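# Stumska Opens Clothing Sorting and Folding Room at Jesov Street

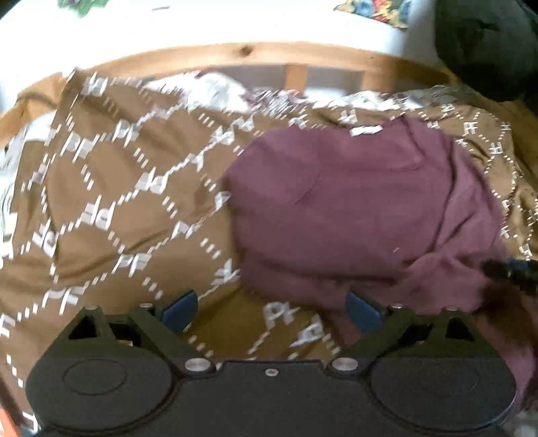
Stumska, the secondhand clothing group, will open a new sorting and folding room at its Jesov Street building in April. The room will take in donated clothes from the whole district and get them ready for the group's shops, its school clothing bank and its mending classes.

Until now, donations were sorted in the back of each shop, between deliveries and customers. Bags often waited for weeks. Last year the three shops took in 3,492 bags, and 879 of them were still unopened when the winter season ended. Coats and sweaters that people could have worn in the cold went out on the racks in spring.

The new room puts the whole job in one place. Each garment is laid out flat with the neckline pointing away from the sorter, checked on both sides, and then folded or hung. Sorters look at the collar, the cuffs, the underarms and the hem. Lint and stray threads are taken off by hand. Anything with a missing button or an open seam goes to the mending shelf, with a paper slip saying what it needs.

Folding follows one method for all three shops. Sleeves go in first, then the sides, then the body is brought up in thirds. Tops with gathered or full sleeves are smoothed from the shoulder down before the first fold - otherwise the creases set while the pile sits on the shelf. Knitwear is never hung.

The building was a dry cleaner's for many years and still has its long counter, which Stumska has kept. Maretti, a local joinery firm, built the shelving and the hanging rails. Ouali, the fabric store two doors down, has given remnants and old spreads to cover the work surfaces, so that light knits and delicate tops do not snag.

A trial run began in the fall with clothes from the Jesov Street shop only. Over the trial, 3,042 garments were checked and folded. Of these, 1,329 went straight to the shop floor. The rest were divided between the school clothing bank, the mending classes and textile recycling.

The trial also led to a few changes. The lights over the counter were replaced with brighter ones after sorters had trouble telling navy from black in the evening. Labels are now checked before folding, and garments whose size can't be read are measured across the chest and tagged by hand.

**Donating clothes**

The donation door is on the side of the building and will be open from 9 a.m. to 4 p.m., every day except Friday. Clothes should be clean and dry, in tied bags. Shoes should be tied in pairs. Stumska can't accept pillows, comforters or carpets at this address - the shop on the market square will still take them.

**Folding and mending classes**

Free classes will be held in the room in the evening, starting at 6 p.m. The first will cover folding for small closets and drawers, and later ones will deal with buttons, hems and loose seams. Places can be booked at any Stumska shop. People are welcome to bring up to five items of their own to work on.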